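Re: [housekeeping] Re: Bed making, the Giltadard method

On a December morning, Ingvar Toft wrote:

> Hello all,
> I have been through the Giltadard sheet again and I think we should take
> it up in full. They say a bed can be stripped, made and dressed in
> 19 steps, always in the same order, and that once the order is learned
> nobody has to think about it. I would like us to use it in all the
> Pradthorpe rooms from the new year. The Verov fitted sheets would go
> on first, as they don't need ironing.
> Any objections, please send them to the list and not to me.
> Ingvar

Ingvar, you asked for objections on the list, so you're getting mine.

I have read the sheet twice and I still can't see who it is written for. Step 1 is "approach the bed". Step 4 is "confirm the bed is clear". Fine, but clear of what, and who clears it? In my experience that is most of the job. The sheet gives it one line and then spends six on corners. I can do a corner. Anyone who has worked here longer than a fortnight can do a corner.

Nor do I believe the Verov claim. We had their pillowcases two winters ago and they came out of the dryer looking like a road map. Perhaps the sheets are better. Has anybody on the list slept on one, or washed one 30 times? I'd want to hear from that person before we order anything. The Gamage cotton we have now is dull stuff, but it survives a boil wash.

What I'd like to know is what the method says when a room is lived in. Long-stay people leave things on the bed because the bed is the biggest flat surface they've got. Do we move a phone that is charging? Do we unplug it? I say no to both, and I say it should be written down, as I've heard 2 different answers from 2 different supervisors. The sheet has nothing on it at all.

Have a look at a bed with somebody's things on it and tell me which step you'd be on:
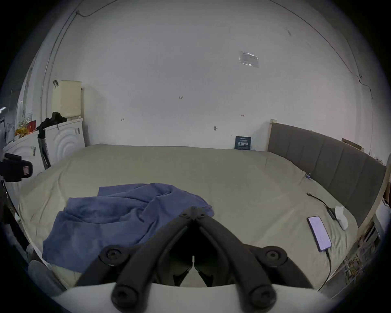 Phone on charge, another thin black cable, blue cloth on the left. Sheet smooth at the far side, a bit wrinkled near the edges.

I'd fold the blue thing, leave the phone and its lead exactly where they are, pull the edges straight round them and go. By the Giltadard sheet I would still be standing at step 4.

If people want a fixed order for changeovers, when the room is empty, I won't fight it – though I'd cut the first three steps. For occupied rooms I'm against, until somebody writes the missing page. And could we please try one set of the Verov before we buy for every room?

The laminated copy has gone back on the hook by the linen lift, by the way. Whoever wrote "approach the bed with caution" on it, I have a fair idea who you are.

M.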